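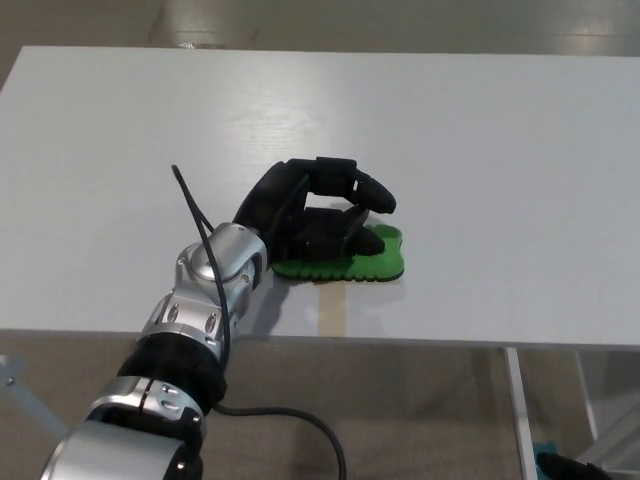 White table, something flat and green on it.

1/ I am learning to fold paper since July, and I want to write down what helped me before I forget it.

2/ My first mistake was the paper. I bought a pack of 167 sheets, very cheap, and the corners were not square. Every crane had a crooked neck. Now I measure one sheet before I start.

3/ Sveva Mancuso told me to fold in the air for the small creases and on a hard table for the long ones. My long creases are much cleaner now.

4/ Press with the nail, slowly - from the middle to the outside.

5/ The frog took me around 29 tries. It jumps, but only to the left.

6/ If you are in Civberg, the stationery shop Parisi sells single sheets. Ask for the thin ones, they are kept behind the counter.

7/ Next I will try a box with a lid. Does anyone have a diagram with big pictures?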